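Visit to the Hukuveck mill and bakery, Grandville

Our group of home bakers went to Grandville in September 2026 to see the flour mill and the bakery that shares its yard. I had been once before, one November, when the mill was shut for repairs and we only saw the shop. This time both halves were running. These notes are for members who could not come and for anyone thinking of booking.

We met at the gate at ten and were given hairnets and shoe covers. Heloísa Damasceno runs the mill side and took us round first. The grain comes in at the back, by lorry, and goes up to the top floor by a bucket lift. From there it drops through the cleaner, which takes out stones, straw and broken grains, and then it rests in a bin with a little added water so that the bran comes off in larger flakes. She let us feel a handful from before and after. I could tell the difference but would not have known which was which without being told.

The stones are on the first floor. There are two pairs, and one pair was open for dressing, so we could see the grooves. Heloísa said the gap between the stones matters more than the speed, and that she checks the flour by rubbing it between finger and thumb as it comes down the chute. It was warm to the touch, though less so than I expected. The floor is loud and you have to stand close to hear anything. If your hearing is poor, ask for the printed sheet at the gate.

After that we had a talk on keeping qualities: which loaves make good toast on the third or fourth day, and why the wholemeal goes dry sooner in a fridge than in a bread bin.

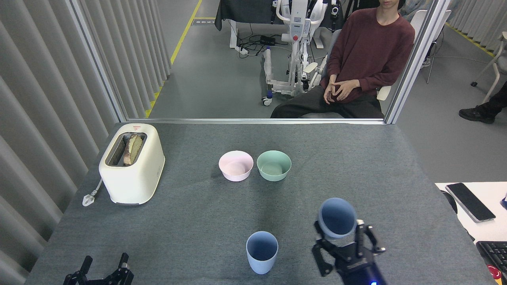
Does stoneground flour have to be used sooner than ordinary white flour?
Wholemeal does, as the germ is left in and its oil turns stale. Heloísa keeps hers in a cool cupboard for up to three months and sniffs it before use. Their sifted white lasts a good deal longer.

The bakery is across the yard and is run by Tomás Bettencourt. He works with three doughs: a white tin, a wholemeal and a seeded rye called Plumo, which I had taken for a kind of wheat until he put me right. The white and the wholemeal are mixed in the evening and shaped early the next morning. The rye is mixed wetter and goes straight into the tins. On an ordinary day they bake 290 loaves, and 175 of those are the white tin, most of it sold sliced to cafés in the town.

The oven is a deck oven made by Sivakumar, second-hand, bought when another bakery closed. Tomás bakes the white at 200 degrees after a hotter start, and drops the heat for the rye. He turned one loaf out for us and knocked on the base, then said he does not trust the knock and uses a probe. Several of us were pleased to hear this.

We were each given a piece of dough to shape. Mine stuck to the bench. He advised less flour on the bench and a quicker hand, and showed the movement again slowly, which helped.

The last part was about bread for toasting. His view is that a loaf wants a full day before it is cut for toast, and that thick slices should go in on a lower setting for longer. A closer crumb browns more evenly. The rye needs two goes.

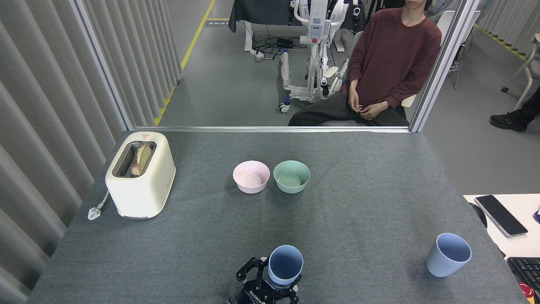 Toast and a pair of bowls.

The shop sells all three loaves and the flour in small and large bags. The large bag was good value, but it is heavy to carry to the bus stop, which is 15 minutes away on foot and uphill for the first part. There is parking in the yard for those who drive. The stairs in the mill are steep, with a rail on one side only, and there is no lift for people. The bakery is all on one level.

Tea was included. The toilet is behind the shop and the key is at the till. Bookings are taken by telephone in the afternoons, when the baking is finished. I bought a wholemeal and a rye, and have put half of each in the freezer, sliced.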